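The case for reporting the discards

Girolbridge, 2019-04-13

Most papers on learning manipulation from demonstration now contain a sentence of the form "demonstrations of poor quality were removed before training". The sentence is short and usually sits at the end of the data section. I think it should be a table, and I think reviewers should refuse papers in which it is not.

My argument rests on a small result from our own work on Firnier, a project on grasping with hand-held grippers. The method is a common one. A person holds a gripper in each hand and does the task directly, with no robot present. The pose of each gripper is recovered afterwards from fiducial markers and cameras, and the resulting trajectories are used to train a policy which is then run on an arm. It is cheap and quick, and the person needs little training. It also produces a great many recordings that somebody will want to throw away.

In August we collected one set of single-object picks from a low table. Knut Vogler ran the sessions and Keerthana Naidu did the filtering, using the rule we had inherited from Plukanus, an earlier project in the same group. Under that rule a recording is dropped if marker tracking is lost for more than 12 consecutive samples, or if the fingers close more than once. Out of every 50 recordings the rule removed 13, averaged over the whole set. We had expected fewer, but the number itself did not worry us. Removing a quarter of the data is ordinary in this field, as far as one can tell from conversation, which is the only place it is discussed.

The trouble appeared when Naidu sorted the removed recordings by cause. Tracking loss was not spread evenly. It was concentrated in approaches where the wrist turned inwards and the operator's own forearm came between the marker and the camera. Second closures were concentrated in grasps on rounded objects, where a first attempt slips and the operator corrects it. The filter was therefore removing two kinds of behaviour in particular: inward approaches, and recoveries.

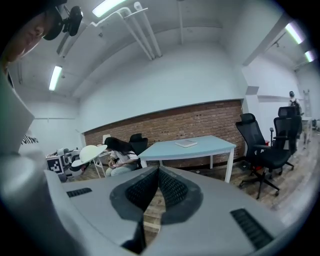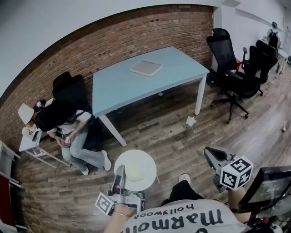

Hand-held grippers in use, Firnier.

A policy trained on the filtered set behaved as one would predict from that list. It approached from the outside in nearly every trial, including those where the outside approach was blocked. When a grasp slipped it did not try again. It carried on to the place position with nothing between the fingers and opened them there. We spent several weeks looking for the fault in the network before anyone looked at the filter.

We then put the second-closure recordings back and left everything else alone. The policy began to make second attempts. In 28 trials on the object that had given most trouble, it recovered from a slip often enough that we no longer regard the original figure as a fair measure of the method. I do not want to lean on this harder than it will bear. There was one task and one room, and we did not repeat the training run with different seeds. Vogler thinks part of the gain comes simply from having more data, and we have no control that rules this out.

The narrower claim does not depend on the size of the gain. The filter changed what the data set was about, and nothing in our draft paper would have told the reader so. We had reported the number of recordings kept. We had not reported the number removed, the rule that removed them, or which rule fired how often. A second group repeating the work with a slightly stricter tracking threshold would have got a different policy and would have had no means of finding out why.

Three objections are usually made. The first is that bad data really is bad, and that a recording with no valid pose for half its length cannot be trained on. I agree. Reporting a recording as discarded does not oblige anyone to use it. The second is space, and a table with one row for each rule and one column for each object takes up less of it than the related work section of any paper I have reviewed this year. The third is that filtering is often done by eye, so there is no rule to report. In that case the paper should say who looked and what they were told to look for, and ideally give the agreement between two people on a shared sample. We tried this on a small batch, and Naidu and Vogler disagreed on enough recordings to make both of them uncomfortable.

There is a practical cost, and it falls on whoever runs the sessions. Discarded recordings have to be kept, which means storage, and they have to be labelled with a cause at the time of removal. The Plukanus scripts deleted them outright. We have changed ours so that the recording stays in place and the rule that fired is written to its header. The change took an afternoon. The set collected under the old scripts for Lenz, our two-handed task, cannot be recovered, and I would now treat any comparison made against it with caution, our own included.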